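Workshop Tips: Lighting and Laying Out a Large White Room

Put the light where the work is
Long fluorescent fixtures on a high white ceiling give an even light, but check for shadows at bench height.

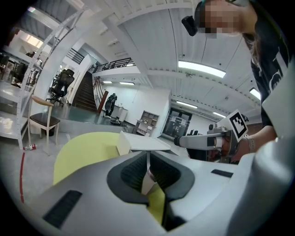

Keep small pieces together
Use a shallow tray with a raised lip. Sort by size first, then by color – bright yellow-green parts are easier to find on white than gray ones are.

Clear the walkway
Leave 51 inches between benches if two people work back to back. Tape the line on the floor.

Wipe down white surfaces
Mild dish soap and a damp cloth will do. Dry with a second cloth.

Check the tubes in May
Replace any that flicker and write the date on the end cap in pencil.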